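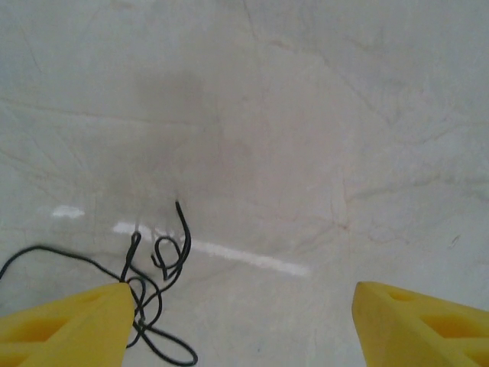

Povusska Publishes Service Procedure for Its Cable-Handling Robot Cell

19/12/2020 - Povusska has released the full setup and service procedure for the mobile cable-handling cell it runs at its Selum building. The procedure covers the arm, the two-finger gripper, the wrist camera and the floor checks made before each shift. It replaces the short start-up sheet that came with the cell and is available to any customer running the same arrangement.

The cell picks up loose cable from hard floors and places it in a bin. Thin black cable is the most common item. It is also the item that gives the most trouble, and most of the new procedure deals with it.

"The arm has been reliable. Our service calls come from the fingers and the camera," said Ilaria Pace, who leads service at Povusska. "A finger gets worn at the tip, or the camera gets nudged when someone changes a finger, and after that the gripper closes a little to one side of the cable. The operator sees a missed pick and assumes the software is at fault."

Finger inspection and replacement

The gripper uses two molded yellow plastic fingers with rectangular recesses in their faces. Under the new procedure the fingers are inspected at the start of every shift and replaced as a pair after 4,000 picks, or sooner if either tip shows a chip or a rounded edge. Single-finger replacement is no longer allowed. A new finger paired with a worn one closes off center, and the difference is enough to lose a thin cable lying flat on stone.

The recesses are to be cleaned with a dry brush. Grit from the floor collects in them and can work its way down to the mounting screws. Solvent wipes should not be used on the fingers.

To replace the fingers, the technician parks the arm in the service position, locks out power at the cell cabinet, removes both fingers and wipes the mounting faces. The left finger goes on first. Screws are brought up by hand, then tightened in two passes. With power restored, the gripper is opened and closed 14 times at low speed before the first pick. The full change takes 13 minutes with the tools laid out in advance.

Camera check

The camera sits at the wrist and looks down between the fingers. In the correct position, with the gripper open, one fingertip shows in each lower corner of the view and the floor between them is clear enough for the camera to see what is about to be gripped. If one finger takes up noticeably more of the view than the other, the bracket has moved and must be reset before work continues.

After any finger change the camera check is required, even if the bracket was not touched. The earlier sheet listed it as optional - that wording has been removed.

Polished floors

The Selum building has white marble floors with a high polish, and the cell had to be set up with that in mind. Overhead lights leave long bright streaks on the stone. The arm also throws a soft shadow ahead of itself as it comes down, and the cable has its own faint gray shadow beside each loop. Early settings sometimes read a shadow as a second strand.

The procedure now calls for exposure to be set on site, with the room lights at their normal working level and the arm lowered to pick height. Setting exposure with the arm raised gives a different result and is the most common mistake found on site visits. Veins and tile seams in the stone should be included in the background capture, so the technician is asked to repeat the capture at several spots across the floor.

Tangled cable

Cable that has gathered into a loose knot is picked by a raised strand where there is one. A loop or bend standing up off the floor gives the fingers something to close on without pressing the tips against the stone. Where everything lies flat, the arm approaches slowly and the fingers stop just short of contact.

Operators are told to watch for cable lying across or behind a finger before the gripper closes. If a strand is caught there, the arm should be stopped and raised straight up with the gripper open. Rotating the wrist to shake the cable loose is not permitted. Povusska traced two bent brackets to this habit in the past year.

Trial results

The procedure was tried over 47 shifts before release. Fiorella Ferri, the technician who ran the trial at Selum, said the morning check was the part operators picked up fastest.

"They already looked at the fingers. Now they know what they are looking for," Ferri said. "The exposure step took longer to explain. I ended up doing it with each operator on the floor, arm down, lights on, and after that it was fine."

Replacement fingers are supplied in pairs by Martinelli. Brackets and wrist cables are supplied by Skurnametti, and orders for either can be placed through the Povusska service desk. Customers who still have single fingers in stock may return them for exchange through the same desk.

Printed copies of the procedure will be sent with the next scheduled parts shipment. On-site training at Selum can be booked by existing customers and takes one day, with a finger change and an exposure setup done by each person attending.

Contact: Povusska service desk, attention Ilaria Pace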